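Sperling tracker / Bench 2 / Board reset, both arms
Status: open, reopened, open
Reported by: Ghassan Kassab

Symptom: the scoring script says the ablation without touch input beats the full policy. I would love this to be a finding. Trudance would love it too, having sold us the touch input.

Steps so far. Reran the scorer on the same episodes, same answer. Checked that the two conditions hadn't been swapped in the config. They hadn't, which is a pity, as that takes ten minutes to fix. Watched the full-policy runs at half speed.

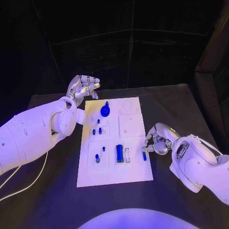 Rosalind Achterberg wants to know whether the scorer counts a part as placed when the hand lets go or when the part is seated, as these were the same thing in the Hidham version and aren't any more.

Fair question. It counts release. So a policy that drops parts promptly and moves on does very well, and one that feels a block catch on the rim and keeps hold gets marked as dithering. We have been rewarding carelessness since November.
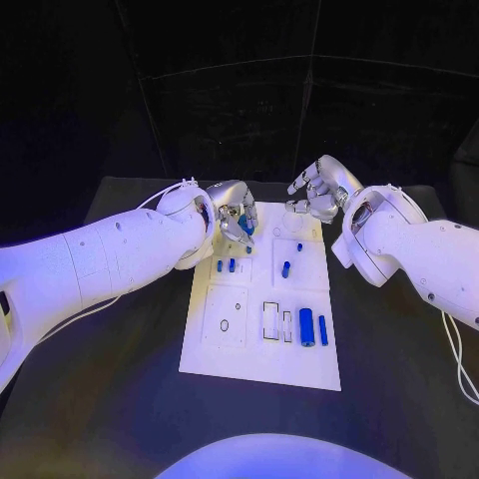
Estimated reading time: 2 min

Patched the scorer to check seating from the head camera after each release. The pegs are easy enough. The blocks are worse - a block leaning in its slot looks rather like a block in its slot, and the threshold is currently a matter of taste (mine).
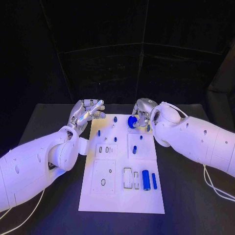 Rescoring under the new rule puts the full policy back in front on blocks and level on pegs. The knob is still a coin toss in both conditions. I've left the old scores in the Zikel folder with a rude file name. Ticket stays open until Rosalind has set the threshold without looking at mine.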